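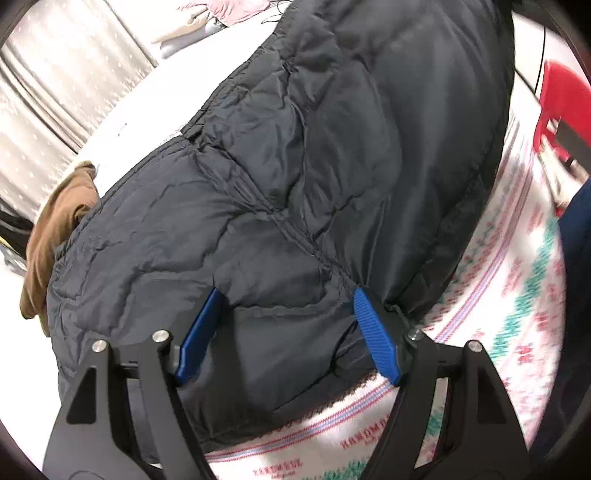
Folding at home: the jacket month

Category: Project News / Teaching by Hand
May 2020, by Agata Morelli

In our last newsletter we wrote about towels, and many of you answered that towels are too easy. You are right. So this month the people of the Rokero project took the hand-held grippers to a more difficult thing, the padded winter jacket.

A padded jacket does not stay where you put it. The air moves inside from one panel to the other, and the shell is slippery, so the fingers must take the hem with enough cloth between them. With the blue pads we find it best to gather a small fold of the hem first and only then to lift. If you take only the edge, it escapes.

Everybody works in their own home at the moment, on the bed or on whatever flat place they have. We decided to keep it like this. A robot that learns only on our gray table at Drudodora will know only our gray table, and a bedspread with stripes and letters is a good teacher too.

So far we have 401 demonstrations of the jacket, made by 12 people. Renzo Negri has checked them all and he asks for three small changes. Please begin with the jacket spread out, not already folded in half. Please move more slowly when you close the fingers. And if the fold goes wrong, do not stop the recording, but correct it and continue, as the corrections are very useful for the training.

Lộc Chu is preparing the next list, with 14 garments. Children's trousers are on it, and also one raincoat. The first results on the arm should be ready in July. Who wants to join can write to Josué Pimentel, who still has a few grippers to send.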